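Curnach School Records – Administrator Guide
Section 4: Setting Up Attendance and Instructional Hours
Revised November 2021

Use this section to enter your school's calendar and the subjects each grade is taught. You need an administrator login. Teacher logins can view these screens but can't save changes.

Before you start

Have your bell schedule and your approved calendar at hand. Schools moving from Usetine should finish the import in Section 3 first.

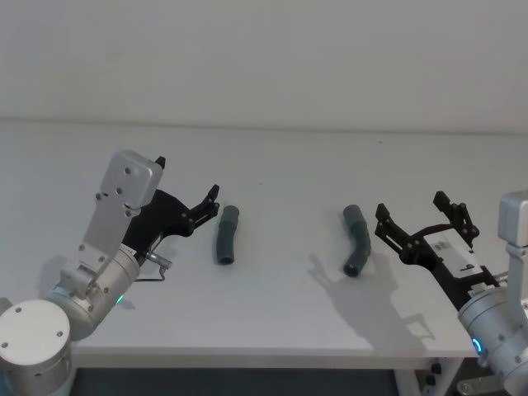

Entering the calendar

1. Open Settings and choose School Year.
2. Enter the first and last day of classes.
3. Mark each holiday and staff day. Half days go in as Partial, with the dismissal time.
4. Select Save Calendar.

Caution: Saving a new calendar replaces the old one. Print the old one first if you may need it in an audit. 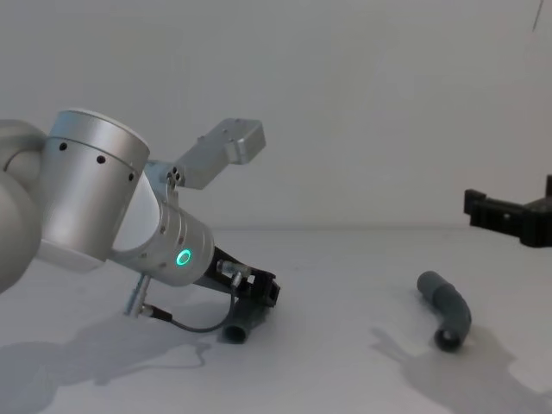
Can I change the calendar after classes begin?
Changes are open until the end of April. After that, the district office has to unlock the year for you.

Adding subjects

5. Open Subjects and select Add.
6. Pick the grade, then type the subject name as it appears in your course list. Names can be up to 100 characters long.
7. Enter the minutes per week. A full-year class that meets daily is often 440 minutes over 2 weeks – enter half of that, not the total.

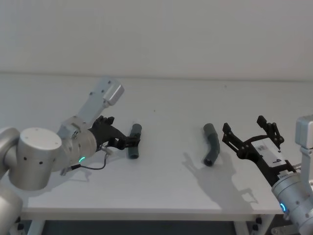 8. Assign a teacher to each subject. A subject with no teacher is left out of the hours report.
9. Repeat for each grade, then select Check Hours. Grades below the required minimum are listed in red.

Note: Teixeira and Eveck campuses share one course list but keep separate calendars. Check hours for each campus on its own.

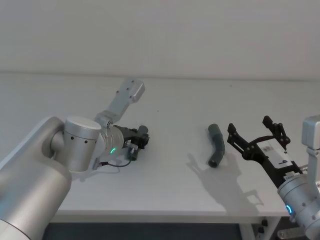
10. Select Send to District. The status changes to Received when the file has gone through. If it still reads Pending the next morning, send it again.

Error 23 means a subject has been entered twice for the same grade. Delete the extra entry and repeat step 9.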